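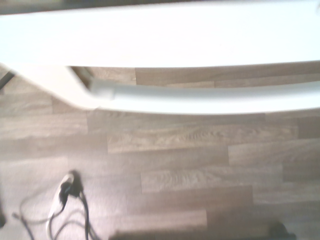
Looking After a Laminate Floor Under White Furniture

We put wood-look laminate through the whole downstairs a few years back, and I love it dearly, but it does show every crumb, and it gets along with furniture only if you give it a little help. I've had plenty of mail from readers asking how I keep mine looking decent, so I've gathered up everything I do on a Monday morning, plus a few things I only do when I remember.

Start low. Most of us sweep the open middle of the room and call it done, when the dust is having a lovely time underneath the tables and benches. If your table has a long rail near the floor, the broom bumps into it and leaves a stripe of fluff on the far side. I use a flat microfiber mop with a swivel head (mine is a Vuvel, and any slim one will do) and slide it under the rail lengthwise, going with the boards. Going across them tends to push grit into the seams, and then you're down on your knees with an old toothbrush.

While you're down there anyway, run a barely damp cloth along the rail itself. White tubing looks clean from above and then you touch the underside, oh my! A drop of dish soap in warm water is plenty. For scuffs from shoes I rub gently with a dry melamine sponge, trying a hidden spot first, as it can dull a glossy finish. Don't forget the joints where a leg meets a crosspiece. A cotton swab gets the gray line out of those corners beautifully.

Now, water. Please wring your mop until you think you've wrung it enough, and then wring it again. Laminate doesn't mind a damp wipe, but puddles creep into the seams and the edges swell, and there's no sanding that back down. I once left a dripping plant stand overnight and had to replace 7 boards, so take it from me.

Felt pads are the next thing. I buy the big Pokmont sheet and cut my own, a hair smaller than the foot so the edges don't peel and collect hair. Wipe the foot with rubbing alcohol, let it dry, press the pad on hard and leave the table upside down for 8 hours if you can spare it. Check them every September, or whenever you hear a scraping sound, whichever comes first.

If you do end up with a scratch, a wax filler stick is your friend. Floors like mine have boards running from pale beige to quite a dark gray-brown, so one stick will never match them all. Get two or three shades and blend them right on the board, following the grain, then buff with a soft rag. On a plank with lots of swirly pattern you'll have trouble finding the spot again afterward.

And keep a few leftover planks somewhere flat and dry. Mine live under the guest bed, wrapped in an old sheet.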